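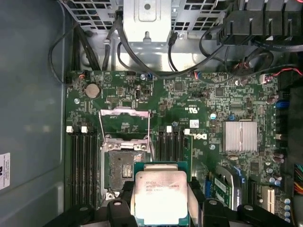
## Clearing a PC before it leaves the house

Deleting files removes the index entries and leaves the data in place until something overwrites it. Work through the steps below before selling or recycling a machine.

**Before wiping**

- Copy what you need to an external drive. Open 11 files at random from the copy, on a different computer.
- Sign out of mail, browser sync and cloud storage. Deregister any software licensed per device.
- If the disk is encrypted, save the recovery key on paper. You will need it if the wipe stalls and you have to boot back in.

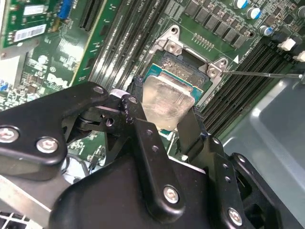 **Hard disks**

One full overwrite with zeros is enough for household purposes. Allow 3 hours for an older disk and turn off sleep mode first. A quick format doesn't count. Birgit Sperling, who looks after the Rinton repair bench, read 184 photographs back from a disk that had been quick formatted.

**Solid-state drives**

Don't overwrite these. The controller keeps spare blocks that ordinary writes can't reach. Use the secure erase command in the firmware menu or the drive maker's own utility. Connect the drive directly, as many USB adaptors don't pass the command through.

**Drives that won't start**

Take the drive out and keep it, or drill through every platter. Wear eye protection and clamp the drive. On solid-state drives, each memory chip has to be broken.
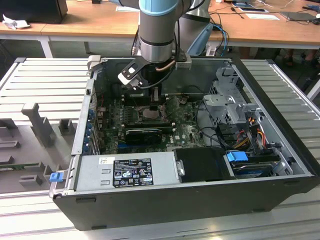 *Desktop tower on its side with the side panel removed.*

**Easily missed**

- A second drive behind the motherboard tray, or a small M.2 stick under a heatsink.
- Memory cards left in the front reader.
- Firmware passwords. Clear them, or the next owner may be locked out of the setup menu.

Note the drive's serial number and the wipe method, and keep the note with the receipt.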